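Reading Room Assistant (part-time)
Oddale Community Library

Posted July 22, 2026

Oddale Community Library is looking for a part-time assistant to look after the reading room and the small lending collection that goes with it. The position is 16 hours a week, mostly afternoons, with one evening shift every other week. It is a one-year contract with the possibility of renewal.

The library moved into the ground floor of the Ganano Building in May. Most of the collection came with us, but the reading room was furnished from what we had and what neighboring offices were giving away, and the shelving order still needs work. The person we hire will spend a good part of the first few months getting it right.

What you will do

Open and close the reading room on your shifts. Check books in and out at the front counter and return them to the shelves the same day. Clear the reading tables between visitors and put left-out books back where they belong. Wipe down the desks at closing. Answer the phone and help visitors find things in the catalog, which runs on Alline. Label and cover new paperbacks — we have 86 waiting in boxes at the moment. Help set up chairs for the monthly book group and the Georgiev lecture series.

You will also work through the donated books. There are 655 of them, mostly paperbacks, and each one has to be checked against the catalog by the barcode on the back cover, then kept, offered to another branch or put out for the sale. Duplicates go to the sale unless the shelf copy is in worse shape.

What we are looking for

A high school diploma or equivalent. Some experience in a library, bookstore, school office or similar place. Careful work with numbers and labels. You should be comfortable talking to people of all ages and able to lift a box of books and push a loaded cart. Basic computer skills are required. Knowledge of Alline is useful, but we will train you.

A second language is welcome and should be mentioned in your application.

Pay and conditions

$19.25 an hour, paid every two weeks. Paid sick leave from the first day. Staff can borrow up to 3 extra books at a time beyond the normal limit, and there is a yearly training allowance of $500. Parking behind the building is free after 4 p.m.

Where you will work

The reading room has a mix of tables. In one corner a white desk and a light green table are pushed together at an angle, and this is where returned and donated books get sorted when the counter is busy. The desktop has some scuff marks, and new furniture is not in this year's budget.

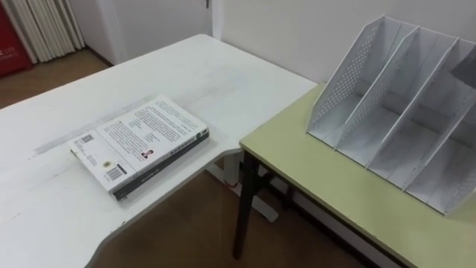

The corner desk, with a paperback on it.

How to apply

Send a one-page letter and a resume to Johannes Kruger, branch manager, or leave them in an envelope at the front counter. Please include the names of two people we can contact and tell us which afternoons you cannot work. Applications will be read as they come in, and the posting stays open until the position is filled. Interviews take place at the library and last half an hour, including a short shelving exercise.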